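Working Rules for a Dexterous Hand on Upholstered Furniture
Project report, Koo Lab teaching section
Nam-gil Kang

3. Rules adopted

The general lab rules at Lurnbridge were written for rigid fixtures and a parallel jaw. They assume that contact with the work surface is a fault. On padded seating this assumption fails: a fingertip may press into a cushion without any error having occurred, and a hard stop at each contact makes the task impossible to finish. Section 3 lists the changes we made. Section 4 covers the logs.

3.1 Covers

The fabric cover over the back of the hand is treated as a guard. It must be seated before power is applied, and no fold may lie across a finger joint. If the cover shifts during a trial, the operator ends the trial and marks it C in the log. Covers are not to be adjusted while the hand is energized, even with the fingers open.

3.2 Approach over soft goods

Fingers point down and stay open until the hand is over the item. The thumb is placed last. Knitwear gets its own entry in the risk sheet, as a loop of yarn can enter a joint gap and tighten when the finger closes.
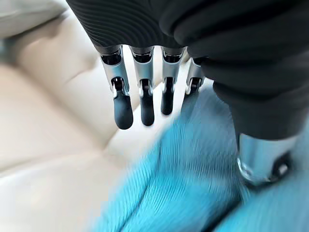
Lateral speed is limited to 30 mm/s once the fingertips are within one finger length of the fabric. The Sindska controller accepts this limit as a zone parameter, so it does not depend on the operator. Above the zone the limit is 300 mm/s. We tested a single limit for the full workspace and dropped it, as operators began to rush the grasp to make up the time.

3.3 Contact and release

Thumb contact with the item is allowed. Sustained contact with the seat is allowed only if the commanded force is below the threshold in the risk sheet. After any snag the order is: stop, open the fingers, wait for the operator's call, then lift. Lifting first was the most common error in the early trials. Pile fabrics are inspected after each block for fibers left in the hinge slots.
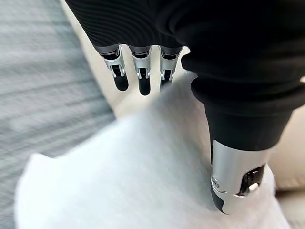

Nam-gil Kang objected at the draft review that the wait step should be removed for pile fabrics, on the grounds that the delay lets the operator's attention drift and that a loose fiber does no harm. The step was kept. The rule has to be the same for all fabrics, or the operator must classify the material before reacting to a fault. The objection is recorded in the appendix with the reply.

3.4 Stop authority

Any person in the room may call a stop. The operator does not ask for a reason until the arm is still. Restart needs a verbal confirmation from both the operator and the person who called it.

4. Logs

Each trial gets one line: item, surface, cover state, stop code, initials.

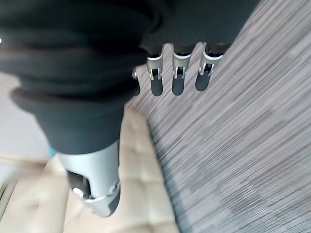 Surface is recorded separately from item. A quilted panel and a woven one give different readings at the same commanded height, and the first version of the Dokilitz form had no field for this. Of 2239 log lines, 410 were entered on that version and are excluded from the stop rate. They remain in the archive with a flag.

Open point: the form still has no code for a stop called in error. For now these are entered as S with a note.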